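Moynihan Residence Hall Community Board
Forum: Shared Kitchens and Pantry
Topic: Canned crisps with inner trays - serving and storage

Posted by pantrydesk_moynihan
Residents of the second floor have asked whether canned potato crisps may be placed on the common table during evening study hours. The pantry desk has no objection, provided that the product is served in a clean manner. Comments on the draft procedure are invited until the end of March.

Posted by Jorkine_704
I support the proposal. I would ask that the procedure address cans with an inner tray separately. Residents accustomed to the ordinary kind tend to reach into the can by hand, and this is unsanitary when 8 people are sharing.

Posted by pantrydesk_moynihan
The comment is accepted. The draft now reads as follows.

Step 1. Opening and drawing out the tray
Wash hands. Lay the can on its side on a clean table and draw the tray out by its lip. Stop while part of the tray is still inside the can, so that the stack remains supported.

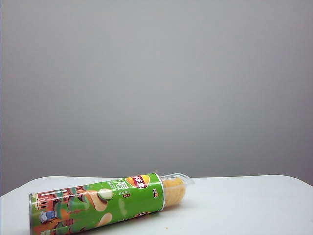 Step 2. Serving
The clear plastic tray holds the crisps in a single stack, as with the green Lay's can, and they should be taken from the exposed end. Napkins are to be provided. Crisps that have touched the table are not to be returned to the tray.

Step 3. Closing
Slide the tray back in fully and fit the lid. Write the room number on the can and place it on the dry goods shelf.

Posted by curkasik
I must disagree with Step 1. A can lying on its side will roll if the table is bumped. In the Curkasik Wing we stand the can upright and remove the tray completely. It then sits on a plate, and the can may be put away.

Posted by Jorkine_704
With respect, a tray removed completely is easily knocked over, and the crisps at the ends break. We lost most of a can in this way last term. A folded towel placed against the can will prevent rolling.

Posted by kutitz_floor_rep
The Kutitz floor has no preference between the two methods. Our concern is Step 3. Lids are frequently missing by the end of the evening, and an open can should not go on the shelf at all. Please add that it must be finished or discarded.

Posted by curkasik
I agree with the Kutitz comment. My objection to Step 1 stands.

Posted by pantrydesk_moynihan
Step 3 will be amended as requested. Step 1 will permit either method, with a plate required where the tray is removed. The revised text will be posted beside the pantry door.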